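Notebook, May – approach and clearance rules, desk site

Shares 75 | Comments 7

Third day on the draft good-practice sheet that came down from Standala. Still not convinced. The sheet says a mobile unit may enter a work area once the "operating zone has been assessed and found suitable." Found suitable by whom, and against what? I asked for a number and got a paragraph.

What I want to know is whether the rules would stop a base from doing something dumb at an ordinary desk. Our test bay can't answer that. The bay floor is bare and every cable is in a tray, so every rule passes. A rule that passes everything is just paper. So we moved the check to a regular desk in a regular room and left it the way it was.

Went through the sheet line by line before anything was allowed to drive. Line 2, "floor free of obstructions," is written as a yes or no. I put no. Line 3, "work surface clear," I put yes with a note, as there is plenty of open tabletop but the stuff at the ends matters more than the middle. Line 4, "power leads managed," has no definition of managed anywhere in the document. I looked twice. 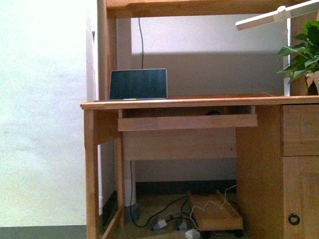
Mobile Handling Group – Shared Workshop Notebook

The top of the desk would pass any version of the sheet I have seen. Laptop at one end, lamp and plant at the other, space between. The trouble is down in the knee space: black cable looping to the floor and up toward the little wheeled trolley, more cable in a tangle beside it, adapters lying on the floor, and a thin white lead running across the trolley bed. A person pulls up a chair and works around all of it. A base that wants to tuck its front edge under the tabletop to get reach has no such sense unless we give it some.

Two problems with how the draft handles this.

First, it treats the trolley as a fixed obstacle. It has casters. Anything on wheels should be marked movable in the map and given the wider margin, and any lead lying across it should count as part of it. If the base nudges the trolley, the lead may go along. The Triltanley checklist at least had a "things attached to other things" box. Clumsy name, good box. I'd like it back.

Second, the lamp. The arm sticks out over the desk and the sheet only asks for clearance at floor level and at the work surface. Nothing about overhang. Somebody will say the planner handles it. The planner handles what is in the map, and a thin pale lamp arm against a bright wall is exactly what I'd expect depth sensing to get wrong. Not tested here yet, so that stays a suspicion and not a finding.

Also the wall on the left is very bright. The draft has a lighting line but it only sets a minimum. No maximum, no word on glare. Added a note.

Numbers, for whoever picks this up. The draft claims 3,400 logged approaches with no cable contact. I asked Metia's data people for the log and the export has 2,266 rows. Maybe the rest are in another file. Maybe they are bay runs. Until I see them I'm not quoting the big figure, and I'd ask that no one else does either. And "no cable contact" means no contact that tripped the bumper. A wheel can roll onto a thin lead without the bumper knowing a thing about it.

What I'm proposing for our own use, whatever Standala decides:

– Walk the floor first, on foot, and crouch. Standing height misses the knee space.
– Any loose lead on the floor inside the planned path is a stop. Move it or change the path, then start the sheet over.
– Minimum gap of 75 mm between base and any lead that can't be moved.
– Wheeled furniture gets chocked or taken out.
– Overhanging arms, shelves and leaves get entered by hand.
– The person who signs the sheet is in the room for the run.

That last one will be unpopular. The Abubakar site signs in batches at the start of the shift, and they'll say it has worked fine so far. I have no evidence that it hasn't. I have no evidence that it has, either, as they don't log near misses.

Decision for this site: approach from the front on hold, no driving under the tabletop. Top-surface reach only, from outside the desk edge, at the slow setting, after the floor is re-checked.

Still open: a definition of "managed," the missing rows, and whether 75 mm survives a worn caster. Draft goes back with line 4 circled.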